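Chapter 4
Picking Up: Floors, Bins and the Small Stuff

What you'll get from this chapter
How to clear light litter from a hard floor
How to line a bin so the bag stays put
When to gather and when to sweep
A first go at timing your own work

I failed my first room check over a tissue. I was nineteen, working the top floor of a guest house called the Mensah, and I'd made two beds so tight you could have played table tennis on them. I'd polished the taps. I was very pleased with myself! Then Dede Quartey, who was checking rooms that morning, bent down by the desk and came back up holding one crumpled tissue between finger and thumb. She didn't tell me off. She put it in the bin, wrote something on her sheet and went on to the next room, and I stood there going pink.

So we're going to spend a whole chapter on litter. Chapter 3 dealt with dust, and Chapter 5 gets on to wet cleaning, with buckets and mops and all the rest of it. In between comes the job most people would say they already know how to do, and perhaps you do. Most of my students say so too, and then I watch them chase a bit of paper across the boards with a broom.

Light litter is my name for anything dry that you could blow along the floor if you had the puff — tissues, receipts, sweet wrappers, cotton wool, the paper sleeve off a drinking straw. It behaves differently from grit. Grit sits still and waits for the brush. A tissue rides up on the bristles, or opens out, or goes under the bed on the draught you made by walking towards it. Used tissues have also been up against somebody's nose, so put your gloves on before you start and keep them on until the bag is tied. I don't bend on that one.

Now, the order of work. Bring the bin to the litter. It sounds so obvious that I'm slightly embarrassed to print it, but watch a beginner and you'll see them carry three tissues across a room, drop one, go back for it, and do the whole trip again. A small round bin weighs next to nothing. Pick it up, stand it on the floor beside the worst of the mess and check the bag before you put anything in.

Then gather. Start with whatever lies furthest out and bring it in towards the bin, so that you end up with one heap, or two if the stuff is spread wide. Use both hands like a pair of scoops. Press the heap together gently before you lift, because loose tissues slide off each other and a bunch that's been squashed a bit holds its shape as far as the rim. Don't stuff your fist down into the bag afterwards to make room. You don't know what's already in there (I once met a razor blade that way, and the glove was no help at all).
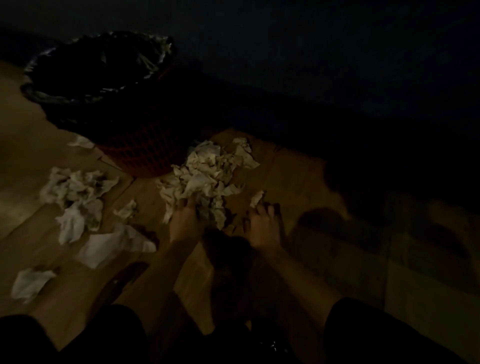 Kiri McKinnon disagrees with me about heaps and always has. Her view is that making a pile means handling everything twice, and that a quick worker should go straight from floor to bag, one handful after another, without stopping to tidy the mess first. She has a point for small rooms. If there are only a few pieces and you can reach them all without moving your feet, do it her way. For anything wider I'm sticking with the heap, mainly for the sake of my knees.

Bags deserve a paragraph or two. Black liners are the ones you'll meet most often in bedrooms and offices, and the usual trouble is that they're too big or too small for the bin they've been given. Too small, and the bag slips down inside the first time something lands in it. Too big, and you get a great frill of plastic hanging over the side. A bit of overhang is fine — you want enough folded down over the rim to hold it. Go all the way round with your fingers and even it out. If there's still a lot of slack, gather it at the back, twist it once and tuck it under the fold.

Mesh bins need extra care. They look smart, but anything damp or crumbly will find its way out through the holes if the liner has a tear in it. Lift the bin when you've finished and look at the floor underneath. On wooden boards, look along the seams as well, where shreds of tissue like to settle. Get down low to do it, and put a light on. I've passed plenty of floors in the gloom that I'd have been ashamed of at midday.

After the hands comes the brush. Once everything you can pick up has been picked up, sweep along the length of the boards, never across them, and finish at the doorway. In Chapter 5 we'll put water on that floor, and wet tissue sticks to wood like papier mâché, so any scrap you leave now will cost you later.

Try it yourself 4.1
Work with a partner. Crumple a dozen clean tissues each and scatter them over a hard floor, some close together and some well apart. One of you clears the floor by making heaps, the other goes straight to the bag. Time both, swap over and time it again. Then lift the bin and check underneath.

When Edem Bonsu and Lanying Jin ran this at Brerkamley, the fastest heap took 154 seconds and the fastest straight-to-bag took 160, over a much bigger floor than I've suggested here. Kiri says six seconds proves nothing. Write your own times in the margin, as you'll want them again for 4.3.

4.1 Know your litter

Before you touch anything, stand in the doorway and sort what's on the floor into dry, damp and sharp.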